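Keltora opened its lab in Jallstead for an afternoon, and I went mostly to hear about the planner. Nayara Godoy's talk promised sorting of mixed hardware with no hand-tuned grasps. I've heard that before.
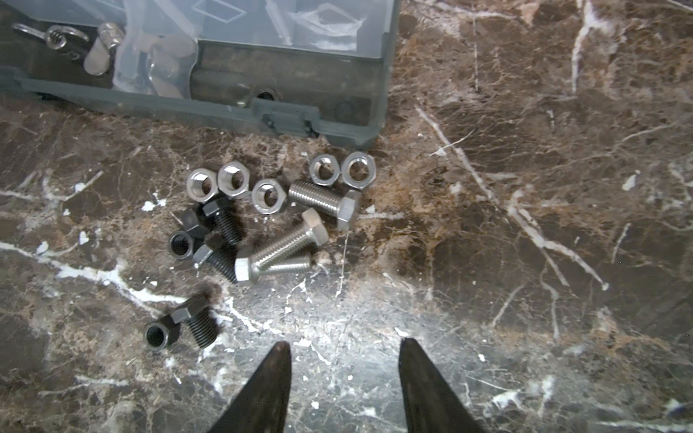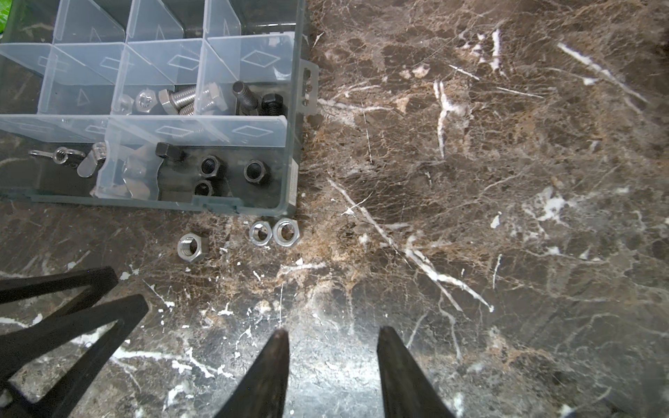
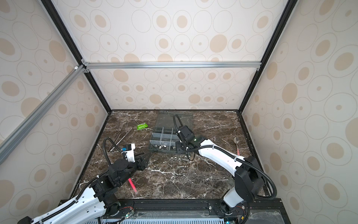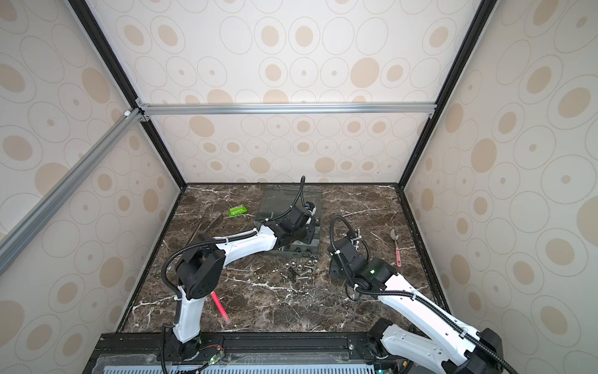 My question was about perception – how the software handles a part it can only half see. Godoy quoted 1,142 logged grasps and no failure rate. Bolts lying across each other on veined marble, like the silver ones in the first picture, seem a fair test of segmentation, and I'd want scores for that case alone. Hammad Qureshi said they may come in November.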